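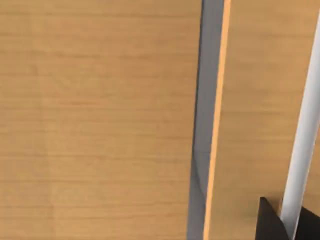 Trollico Home Arm Build Guide
Section 6: Simulated Room Practice

Welcome to the fun part! By now your arm is bolted down, the Zeleke controller board is talking to your computer, and you have probably waved the gripper at everyone who came into the workshop. In this section you'll run the arm in the simulated room, where you can pull on drawers and cabinet fronts and pick up household things all afternoon without scratching anything you own.

Everything you do here uses the same hand controls you will use on the real arm, so the habits carry over. Take your time with it.

Before you start

You will need:
- The Drurkness simulator, installed as described in Section 5
- The hand controller, charged and paired
- At least 65 GB free on the disk that holds your recordings
- A chair that doesn't roll (trust us on this one)

Note: The simulated room and the real arm can both be connected at once. Switch off motor power at the red button before you begin. The status line should read SIM ONLY. If it reads LIVE, stop and go back to Section 5, step 10.

6.1 Loading the room

1. Open Drurkness and choose Rooms, then Household.
2. Pick the gripper profile named Grulberg Two-Finger. The default profile has longer fingers and will teach you the wrong distances.
3. Wait for the wood textures to load. They come in blurry at first, and on an older graphics card they may stay a little soft. This has no effect on how things behave.
4. Press Home on the controller. The simulated arm moves to its rest position.

6.2 Gripping a bar handle

Handles are a great first exercise. A metal bar gives you a clear target, and you can tell right away whether your fingers are lined up.

1. Switch to the wrist view. You will be looking along the gripper, with the fingertips at the bottom of the window.
2. Open the gripper all the way.
3. Turn the wrist until the bar passes between the two fingers. The bar may look slanted in this view. What matters is having one finger on each side of it.
4. Move in slowly until the fingertips have gone past the bar.
5. Close at low force. Start with the slider at 40 and work up only if the grip slips.
6. Pull straight back, away from the wooden front. Keep your own wrist loose. Beginners tend to twist as they pull, and the fingers ride along the bar.

Caution: Don't push forward with the gripper closed. The simulator will let you do it, and the real fingers will chip. Fotini Alexiou went through three sets in May before we added this note.

Tip: Watch the gap between neighboring fronts while you pull. If it changes evenly from one end to the other, you're pulling square. It's a very satisfying thing to get right!

6.3 Picking up a potted plant

Now for our favorite. The plant is light, smooth and awkward, and it makes you think about where to take hold. Leaves don't give you a dependable grip, so go for the pot.

1. Choose Tasks, then Plant. The plant is placed above or on the white surface, and its starting angle may vary.
2. Before moving anything, look at what is close by. The fan is the one people knock into. Its wire cage sits nearer to the pot than you would guess from the wrist view, and its shadow can help you judge the distance.
3. Come in from the pot side and keep the leaves pointing away from you. It's fine if a finger passes in front of a low leaf.
4. Close the gripper on the body of the pot. The rounded end is slippery in the simulator, just as glazed pots are at home.
5. Lift a little and wait. If the pot swings, lower it and take a new grip nearer its middle.
6. Keep the plant below the wooden shelf as you move it sideways. The planter and the Rubik's cube up there are solid objects too, and the tall leaf reaches higher than the pot does.
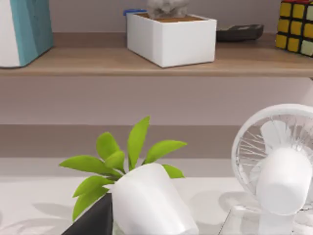
6.4 Saving and reviewing a run

1. Press Stop. The run is saved to your Recordings folder with the task name in front.
2. Open it in the viewer and play it at half speed. Look for the moment when the fingers first touch, and check whether they touch together.
3. Keep the bad runs. Tsion Hadgu, who wrote the review tool, built the compare view so you can play an early try beside a later one, and it's a real treat to see how much smoother you get.
4. When you have 8 clean runs of each task in a row, you're ready for Section 7 and the real arm.

Problems

Gripper passes through the bar: the collision setting is off. Go to Settings, then Physics, and turn it on.

Wrist view lags behind the controller: close the recording viewer and lower the texture quality one step.

Plant jumps when touched: the grip force is too high. Set the slider back to 40 and reload the task.

Guide text last revised 4 November 2025.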